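Ledanine Pluka print portfolio, reviewed

I paid $149 for the Pluka, a folding case meant to keep works on paper flat and dark. Ledanine calls it "museum grade" on the lid, a phrase with no fixed meaning that I'd like to see retired. Mine holds a few Borkowska woodcuts and a small gouache I bought from Tsz-kin Lo.
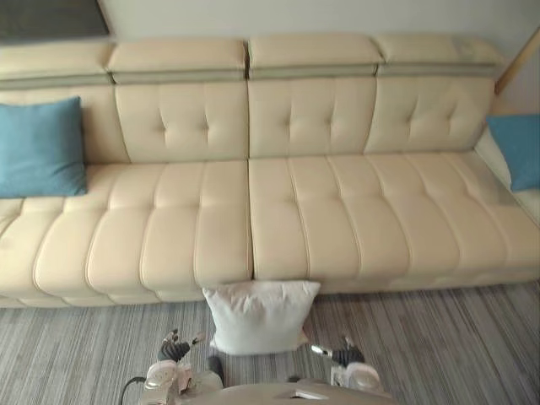
Will it take a full imperial sheet? Only without a mat. With one, the corners push against the hinge and the lid sits a little proud.

The board is stiff and the cloth is glued down neatly. I have less faith in the 2 magnetic catches. One of them let go when I carried the case upright down a flight of stairs, and the gouache slid into the gutter. No harm done, but I tie mine shut with cotton tape now - something the cheaper Cukent box includes.

Then there's the interleaving. The leaflet says "acid-free" and stops there, with no word on whether it's buffered. 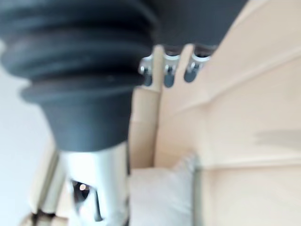 I wrote to ask and got a cheerful reply about the company's love of paper. Witold Sikora, who mounts drawings for a living, looked at mine and said he'd swap the sheets out anyway. I did, in July.

The numbered label inside (mine is 1,962) is supposed to make it feel like an edition. It's a box.
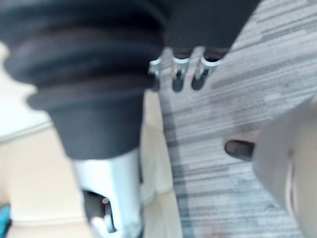 Rating: 2 out of 5, at $149.

If it drops in price I might buy another for the overflow, tape and all. At full price I'd look at the Cukent first.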